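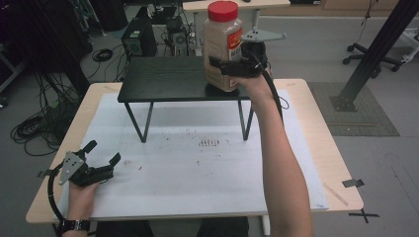
Clear jar with a red screw-on lid, upright on the table.

Storing Dry Goods in Screw-Top Jars
By Kekeli Aidoo

This page covers moving grains, flours, sugar and similar dry goods out of paper or film packaging and into reused screw-top jars. It applies to foods that are dry when bought. It does not cover canning, pickling or anything stored in oil.

What you need
A clean jar with its original lid
A wide-mouth funnel
A kitchen scale
Labels and a permanent marker
A dry pastry brush

Choosing the jar
Use only jars that held food before. Check the rim by running a fingertip around it. Any chip or raised seam will hold the lid off its seat. Plastic jars are lighter and survive a fall, but they keep odors – a jar that held curry powder should not be used for sugar. Glass can be washed hotter and is the better choice for ground spices.

Measuring capacity
Weigh the empty jar without its lid and write the weight on the base. Fill it with water to the shoulder and weigh it again. The difference in grams equals the usable volume in milliliters. The largest jar on my shelf, a Stadell bulk jar, holds 2570 ml to the shoulder. Empty the water before moving on to the next step.

Cleaning and drying
1. Wash the jar and lid separately in warm water with dish soap. If the lid has a removable liner, take it out and wash both sides.
2. Rinse until no soap smell remains.
3. Stand both parts open side down on a rack for 2 hours, then turn them upright and leave them overnight.
4. Check the lid threads. Water stays there longest. If a paper towel comes away damp, leave the lid out for another night.

Filling
Set the jar on a level surface and seat the funnel. Pour in stages, tapping the base on a folded towel between pours so the contents settle. Stop at the shoulder. Brush the rim and threads before closing; fine flour in the threads is the usual cause of a lid that feels tight but still leaks air.

Whole-grain flours should go in the freezer for 7 days before they go in the jar. Let the closed bag return to room temperature first, or condensation will form on the flour.

Labeling
Write the contents and the month of filling on the side of the jar, never on the lid. Lids get swapped. If the jar still has its old printed label, remove it or cover it completely.

Storage
Keep jars away from the stove and out of direct sun. Whole-grain flour filled in August should be used or moved to the freezer by November. White rice keeps much longer.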